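Engebretsen County Office of Public Information
13 February 2021

1/ The County Board has sent a letter to the State Legislature asking for full repayment of the costs of housing state inmates in the Engebretsen County Jail. The letter was approved Friday and is posted on the county website.

2/ State law requires counties to hold sentenced inmates until a state bed opens. The rate paid to counties was last changed 10 years ago. It does not cover meals, medical care or overtime.

3/ As of this week the county is owed payment on 808 inmate days. Two invoices sent in October remain unpaid. The Board has asked for a written schedule of payment.

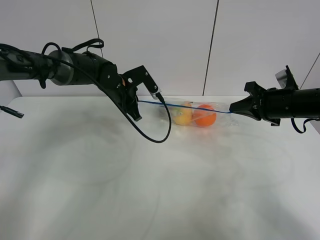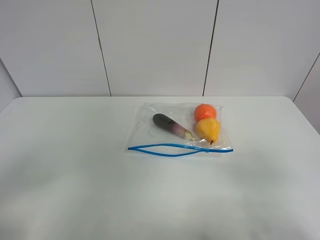 2 min read

4/ The letter makes two requests. First, that the state pay each invoice within the period set by its own rules. Second, that the daily rate be reviewed every year - with county sheriffs taking part in the review.

5/ The towns of Rudine and Bodance have adopted resolutions in support of the letter. Flurkiva will take up the matter at its next regular meeting.

6/ Residents have asked whether the shortfall will affect road work. No road project has been delayed. The Board has moved money from the reserve fund to cover jail costs through the end of the quarter.

7/ Written comments may be sent to the County Clerk and will be added to the public record. Comments are limited to 300 words and must include a name and mailing address.

8/ Members of the legislative delegation have received copies of the letter and the unpaid invoices. Any reply from the state will be posted on this account - and on the Board's page under Correspondence.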